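Section 6. Shared Tabletop Stations: Set-up and Staff Duties

Revision 9/21/20. Replaces the December issue.

6.1 Scope

This section applies to tabletop stations at the Irville site at which an Ivis arm handles small household and food-type articles. It sets out how a station is prepared for a shift and which tasks remain with the station attendant. Sorting and put-away by hand are no longer part of the attendant's regular duties at these stations. Attendants now prepare the table, observe the run, and record exceptions.

6.2 Preparing the Station

1. Confirm that the arm is stopped before placing either hand over the table.
2. Set out the articles named on the run sheet. Leave room for the gripper to close on each one.
3. Check that the cable between the wrist and the gripper can move freely through the full reach of the arm.
4. Place the bin on the side stated on the run sheet.
5. Step back behind the floor line and start the run from the desk.

Note: Articles may be placed in any order unless the run sheet states otherwise.
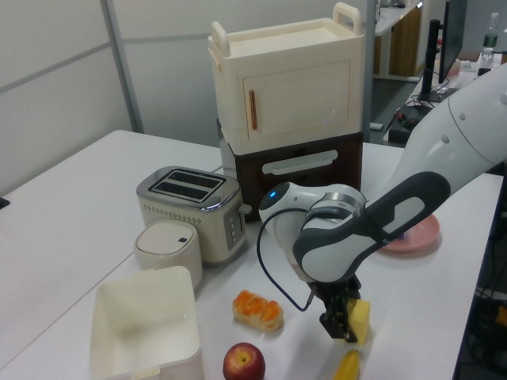 6.3 During the Run

6. Remain at the station for the first 30 minutes of each shift. After that time, one attendant may oversee 2 stations.
7. If an article is dropped, allow the arm to finish its motion, press Pause, and wait for the arm to stop before retrieving the article.
8. Enter each pause in the Grovarska log, with the time and the article concerned.

CAUTION: Do not guide, push, or hold the arm by hand while a run is in progress. Use the stop button.

6.4 Changes to Work Assignments

The 17 employees formerly assigned to hand sorting retain their grade and shift. Each must complete the Pärn operator course before working alone at a station. Employees who prefer a different assignment may apply in writing to Dong-geon Shim, Station Operations. Break times are unchanged. The arm is to be stopped during breaks unless a trained attendant takes over the station.

Log entries are used to correct station faults and are not used in individual performance reviews.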